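Report of the Assessor
on the Tosberg Hand Tool, as supplied for household trial

1. Appointment

I was appointed by the Lilomine Consumer Office in July to examine the Tosberg paired hand tool, offered for hire at 875 a month, and to state whether the claims made for it could stand. The supplier, Dullau, describes the product as "a pair of grippers by which any person may teach a machine the small work of the home". My terms did not extend to the machine. I was to look only at the tool, the training given with it, and the conduct of the supplier towards the household.

Two earlier assessors had withdrawn. Mr Hervé Baudry gave ill health. Ms Tumelo Adams gave no reason, and her notes were passed to me in a sealed envelope, which I did not open until my own visit was complete.

2. The household

The trial household was that of Mr Ho-yin Wan, who lives on the fourth floor of a building in Sithole Road. Mr Lachlan Paewai attended for Dullau. I arrived at 4 in the afternoon and was asked to leave my shoes by the door, which I did.

Mr Wan had agreed to perform packing tasks at his own table, using his own belongings or those which the supplier sent him. A task was to be repeated until Mr Paewai was satisfied with it. The contract puts no upper limit on repetition, and I record that as my first finding.
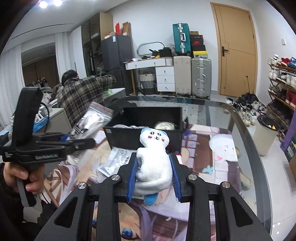

The grip is sound. I tried the trigger myself and found that soft articles could be held without being crushed, provided one did not hurry. I did hurry, at first, and Mr Paewai asked me politely to begin again. My wrist ached by the end of the first quarter of an hour. The brochure says that the tool "becomes part of the hand within minutes", and I find this to be overstated.

3. The training given

Instruction was brief and courteous. The user is told to lift, to place, and to let go fully before the hand is withdrawn. Letting go fully is the part that most users fail. Mr Paewai explained that a machine taught by a person who half lets go will itself half let go, and will do so in every house to which it is sent.

Mr Wan said that he had not been told this when he signed. Mr Paewai said that it was in the booklet. We looked in the booklet, and it was there, on page 38, under the heading of Care and Cleaning. I record that as my second finding.

4. An interruption

During the second hour Mr Wan stopped work and asked whether the machine would learn only the task, or also his manner of doing it. He has a habit of turning an article a little before he sets it down, as his mother did, so that it faces whoever will open the box. He had not noticed this until he saw his own sessions played back to him.

Mr Paewai replied that the turn would be treated as noise and removed.

Mr Wan asked if it could be left in. Mr Paewai said that he did not have the authority to leave it in. He wrote the request on a form, and Mr Wan signed the form, and the work was resumed. 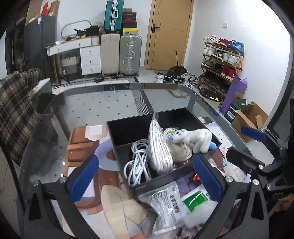
I asked for the session to be continued past the agreed time, and both men consented. I wished to see whether Mr Wan would give up the turn now that he knew it was of no use to the supplier. I watched 14 further placings. He kept it in all of them, and I thought that he was taking rather more care over it than before.

5. The earlier notes

I opened Ms Adams's envelope on the train home. It held one sheet. She had visited a different household, in another town, where the user was a retired schoolmaster named Thabiso Chauke. She found the grip sound and the brochure overstated. At the foot of the sheet she had written: "Mr Chauke pats each thing after he has put it down. He is told that this will be taken out. He would like to know where it goes."

I wrote to Dullau with that question. Their answer was prompt, and stated that material removed from sessions is held in storage for the length of the contract and is not used for any purpose.

6. Recommendations

That the tool be passed as safe and fit for hire.

That the words "within minutes" be struck from the brochure.

That an upper limit be placed on repetition, to be agreed with the household beforehand.

That the passage on letting go be moved to the front of the booklet.

That the household be given, on request and without charge, a copy of whatever has been taken out.

The Office has accepted the first four. The fifth has been sent back to me with a request that I state what use a household could make of such a copy. I have asked for more time in which to reply, and have arranged to call on Mr Chauke.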